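4. Automatic Saving and the Size of the First Transfer

We now come to the result that surprised us most, and the one we have most enjoyed arguing over. Section 3 showed that households who set up an automatic transfer kept saving longer than those who moved money by hand. That much was expected. What we wanted to know next was whether the size of the very first transfer mattered, and it mattered a great deal!

The sample for this section is the full Wiltthorpe panel of 2,040 households, all of whom opened a savings account through the Balaskas payroll program. Each household chose its own starting amount. We sorted them by the share of take-home pay they committed in the first month (small, middle and large starters) and followed every account for 40 months. Households that changed employers stayed in the panel as long as the account stayed open.

Small starters were the most likely to still be saving at the end of the period. Large starters put away more in the early months, as one would guess, but many of them cut the transfer or stopped it after the first big household bill, and a good number never turned it back on. The small starters had bills too. Their transfers were low enough that they tended to leave them alone, and over time they nudged them upward, often in the same pay period as a raise. By month 31 the typical small starter was saving a larger share of pay than the typical large starter, and the two lines do not cross again.

We find this pattern exciting because it holds at every income level in the panel. A common belief in popular writing on money is that steady saving is a habit of people who are already comfortable. Our lowest income group saved less in dollars, of course, but its small starters stuck with the plan nearly as well as those in the highest group. The gap between small and large starters inside one income group is wider than the gap between income groups.

4.1 What households told us

Numbers from accounts say little about why people stay or leave, so we also ran long kitchen-table interviews with savers in the town of Wuketti. Lucero Lozano led this part of the work and wrote the interview guide, which opens with meals and groceries before it gets anywhere near savings. Food is the part of the budget that people talk about most freely, and it is also the part they adjust first when money is tight. Several savers described their transfer in the language of groceries: a week of lunches, the good coffee, one dinner out. People who could name what they had given up in this way were, almost without exception, still saving when we called them back in August.
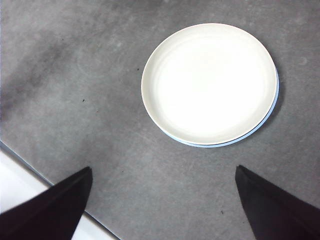
Figure 9. A round white plate on a gray surface.

The interviews also turned up a timing effect that we had not planned to study. Many savers had picked the day of their transfer themselves, and those who chose payday (a Friday for most of them) spoke of the money as never having been theirs to spend. Those who chose a day later in the pay period spoke of it as a bill, and some were plainly annoyed by it. We went back to the account data with this in mind and found the same split there: payday transfers were paused less often, even after we matched households on income, rent and family size.

4.2 Limits of these results

Households picked their own starting amounts, so we cannot say that a small start causes people to keep going. Cautious people may start small and may also be the kind who stay with a plan. We tried to get at this using the Wino questionnaire, a short set of items on patience and worry about money, and adding those scores to the model shrank the effect of a small start but left most of it standing. A trial that assigns starting amounts by lottery would settle the matter, and we would love to see one run.

The panel also leaves out people without regular pay. Freelancers and seasonal workers face a different problem, and a fixed transfer may suit them badly. Section 5 takes up the question of raises and asks how much of each one ends up in the account.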